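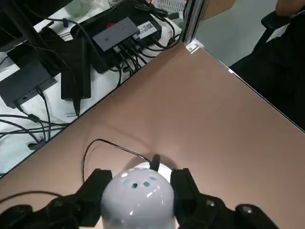
Gripper on a corded part — where do loose cables fit in the risk assessment?

Posted by Juniper Greenberg, 6/5/19

Small arm on a benchtop, two finger gripper, picks up small housings that already have their cord plugged in. We're writing the work rules for it and I'm stuck on cables. Our template (got it from the Dollard site, the 6 page one) has lines for pinch points, e-stop, speed, payload. Nothing on the cord hanging off the part. Nothing on the power stuff sitting next to the table either.

Things I need to settle before the review:
Does a trailing cord count as part of the load or as an obstacle?
Does anyone set a rule for how close hubs and power adapters can be to the arm's reach?
Can a person sit at the table while it's running at reduced speed? The sales guy said yes because it's a "collaborative" arm. Sounds too easy to me.

Need something I can put in writing by end of week. Thanks

Ville Sjöberg

Last one first. "Collaborative" on the arm doesn't cover you. You assess the whole application — arm, gripper, part, the fixture, whatever is on the table. ISO 10218 is the main one for industrial arms, ISO/TS 15066 is the one with the contact limits for people working close by. A soft slow arm holding something sharp is still a problem. So the sales guy is half right at best.

Cord: treat it as both. It's load because it drags on the grip, and it's a snag hazard because it moves with the part and can catch on stuff the arm itself clears fine. We write it like this in our sheet at Vitmont:

Cord is routed to one side before start, same side every time.
No loop may cross the path of the gripper or wrist.
Enough slack for the longest move, checked by hand with the arm in manual mode.
If the cord goes tight, stop. Do not pull on it while the arm is enabled.
Inspect plug and cord at the start of each shift, bin anything nicked.

Power gear: I don't know of one magic distance. We marked the full reach plus the part plus the cord and kept everything else out of that. Ours came to 1082 mm from the base. Yours will be diffrent, measure it. Hubs on their own shelf, lower than the table, cables clipped down so a snag can't drag the whole lot with it.

Also the robot's own cables. People forget those. Check them at full wrist rotation both ways.

Alcides Honorato

just zip tie everything and keep the speed down, never had an issue. 2000 cycles no problem

Venla Halonen

Please don't put "keep the speed down" in a document, give a number and say who can change it. Agree with Ville on most of it. Two things to add, in a rush so short:

Zip ties on a moving cord are bad. They make a hard bend and the wire breaks inside where you can't see it. Hook and loop straps, left a bit loose.

Write down what happens on power loss. Does the gripper hold or let go? If it lets go you need to know where teh part lands and what the cord pulls down after it. Test it, write the result and the date. Our auditor asked for that before anything else.

For the seated person — chair outside the marked line unless the assessment says otherwise and you've measured contact forces. Arms on the table count as inside.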